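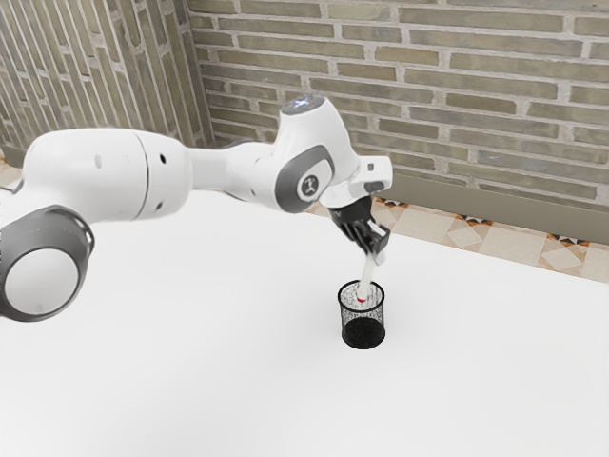
Para Nabila Mansour, a palavra «mesa» engana mais do que ajuda: quando se pergunta às pessoas onde comem em casa, disse ela, quase todas respondem com o nome do móvel e muito poucas com o nome do lugar, e é do lugar que gostariam de falar se lhes déssemos tempo.

Figura 4. Superfície de mesa branca e lisa.

4.2 A mesa como lugar de conversa

A observação acompanhou-nos durante toda a leitura dos diários de refeição recolhidos em Zarnside, e confessamos que nos obrigou a voltar atrás mais do que uma vez. Tínhamos começado por classificar os 1.458 registos segundo o móvel indicado (mesa de cozinha, mesa de sala, balcão, tabuleiro ao colo), seguindo de perto a grelha de Saber e Esfahani, que nos parecia, e ainda nos parece, um belo trabalho. Acontece que, dos registos entregues, 1.375 traziam também uma nota livre, e foi nessas notas – escritas muitas vezes à pressa, com a sopa a arrefecer – que encontrámos a matéria mais rica deste estudo.

Em 833 notas menciona-se pelo menos uma conversa tida durante a refeição. Os assuntos são os que qualquer leitor adivinharia: a escola, o preço do peixe, um primo que não telefona. O que nos surpreendeu foi a ligação tão firme entre o assunto e o assento. Uma participante escreveu que «as contas fazem-se do lado da janela», e outra, já viúva, que continua a pôr o pão no mesmo canto e que só ali consegue falar com a filha sobre dinheiro.

Hala Salem, que leu uma primeira versão desta secção com enorme paciência, lembrou-nos que o hábito do lugar fixo varia bastante com o tamanho da família, e tem toda a razão. Nas casas com quatro ou mais pessoas os lugares aparecem quase sempre nomeados; nas casas de uma só pessoa, a mesa divide-se com o correio, a costura e o rádio, e o jantar de sexta-feira pode muito bem acontecer de pé. Não quisemos, por isso, propor uma tipologia fechada. Preferimos tratar cada mesa como um pequeno arranjo doméstico, sujeito a visitas e a zangas, e deixamos para a secção 4.3 a questão, bem mais delicada, de quem a levanta.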